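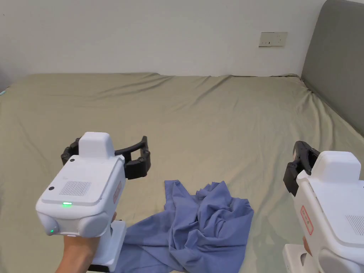

Section 3: Booking Ride Times in the Trasar App

Read this section before you travel. You can also read it while standing in front of the park gates with one bar of signal and a child pulling on your sleeve, and many people do, but the diagrams in your head will be clearer at home.

This section covers ride times only. Dining is in Section 4, and parking has a section to itself, which tells you something about parking.

Before you start

You will need:

- A Trasar account, with the email address you used to buy your tickets
- Valid admission for Tuvar Park for every person in your group
- A phone with some battery left in it
- The birthdays of all children in the group (the app will ask, and it will not accept "July-ish")

Note: Annual passholders are already linked and can skip to step 5. If the app does not agree that you are a passholder, start at step 1 like everyone else.

Linking your group

1. Open the app and tap the menu in the top left corner. Choose My Group.

2. Tap Add a Guest. Enter the ticket number printed on the back of each ticket, including the letters. The letter O and the number 0 look identical on the printed tickets. Try one, then the other.

3. Repeat for each guest. Small children who enter free still need to be added if they plan to ride anything. Infants do not, as their ride plans tend to be modest.

4. Tap Confirm Group. The name of whoever bought the tickets appears at the top with a small star. This person is the Group Leader, and only the Group Leader can change bookings. Choose your ticket buyer with this in mind. Families have gone quiet over lunch for less.

Caution: Do not confirm the group until every ticket has been entered. Adding a guest later cancels any ride times already held, and the app does this without asking twice.

Choosing your ride times

5. Tap Ride Times, then select the date of your visit. Dates open 8 days ahead for guests staying at the Vashisht Lodge and 3 days ahead for everybody else. Both windows open at seven in the morning, park time. If you live in another time zone, do the arithmetic the night before.

6. Scroll to the ride you want. Rides are listed alphabetically, so the Justel Express sits well down the page even though it is the one you came for. Use the search box if you like. It works with the full name only.

7. Tap a one-hour return window. The window is held for you while you review it, and a small clock appears in the corner to keep your pulse up.

8. Check the height requirement shown under the ride name. The app lets you book a ride for a guest who is too short for it. The attendant at the entrance will not be so easygoing, and the booking can't be transferred to somebody taller.

9. Tap Hold for Group, or tap individual names if not everyone wants to go. Grandparents who say they are happy to hold the bags usually mean it — take them at their word.

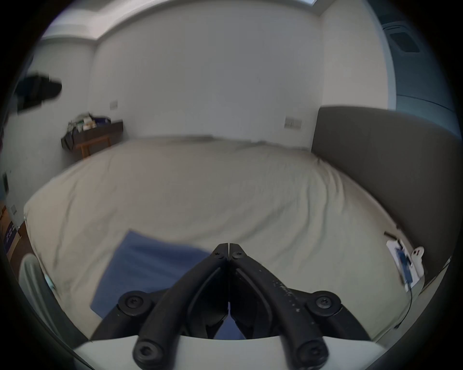 10. Repeat steps 6 to 9 for your second and third rides. Each guest may hold 3 ride times at once. When you have used one, you may book another, and so on until the park closes or somebody cries.

Note: Two windows cannot overlap, even by a minute. If the app shows error 562, this is what has happened. Move one of the windows and try again. If it shows error 368, close the app and open it again. We have asked what 368 means and are waiting to hear.

Using a ride time

11. Arrive at the ride during your window and look for the yellow sign. The green sign is the stand-by line, and plenty of people have stood in it for quite a while holding a perfectly good ride time.

12. Open the booking and hold your phone over the scanner with the screen facing down. Wait for the chime. Turning the brightness all the way up helps. Pressing harder doesn't.

13. If you miss your window, there is a grace period of a few minutes. The attendants decide how long a few minutes is, and they decide more generously when spoken to nicely.

If the ride closes

When a ride stops for weather or repairs, your booking turns into an open pass, good for that ride or one from a list of alternatives until closing time. The list is generous in length. It includes the paddle boats, the carousel and the walk-through exhibit on the history of the park's drainage, none of which normally has a line.

Caution: Open passes expire at closing time on the same day. They can't be saved for your next visit, sold in the parking lot or framed.

Changing or canceling

To change a booking, the Group Leader taps it and chooses Change Window. To cancel, choose Release. A released window goes straight back into the pool and someone else will have it before you have finished reading the confirmation message, so be sure.

Text by Arne Diekmann. Last revised 18 May 2021. Continue to Section 4, Dining Reservations.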